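Part-time sorter wanted, Radstead reuse shop

Most ads for this kind of work promise you'll be saving the planet. We've run a secondhand household goods shop in Radstead long enough to doubt that. What we need is a person who can look at a bin of odds and ends and decide, fairly quickly, what is worth a shelf and what is junk.

The bins come from house clearances, school lost-and-founds and people who park out back and leave before we can say no thanks. Donors like to write "all good stuff" on the paperwork. We don't believe it and you shouldn't either. A flashlight gets tried with our batteries before it gets a price. A putty knife is fine if the blade is straight. Toys are checked for cracks and small loose parts. Plastic cups sell badly one at a time, whatever you may have heard about picnic season.

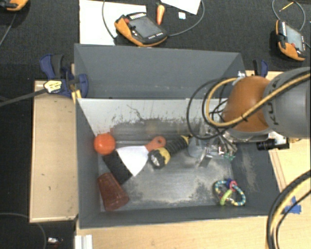

You would work two mornings a week, about 41 bins a month, more in November when people clear out garages. Pay is by the hour. We looked at paying by the bin and decided it would only teach people to sort badly.

You should be able to:
stand for three hours with a break
lift one end of a full bin with a partner at the other
tell a balls-and-toys item from a garden item without asking
say "I don't know what this is" and put it on the question shelf

Retail experience is welcome but we have hired people with plenty of it who priced everything at a dollar. A degree makes no difference. Neither does a passion for decluttering, and please leave that word out of your letter. We got 300 letters last time and it was in most of them.

Training is one morning with Rajkumari Bhatt, who runs the sorting room and has heard every story about a valuable antique at the bottom of a box. We have yet to see one. After that there is a paid trial of four mornings, and either side can call it off.

To apply, write to Fadi Atallah at the shop by 7th September. One page is enough. Tell us which mornings you can work, and name one household thing you think secondhand shops should stop accepting, with your reason. Résumés are optional. We won't answer questions about discounts until you've been hired.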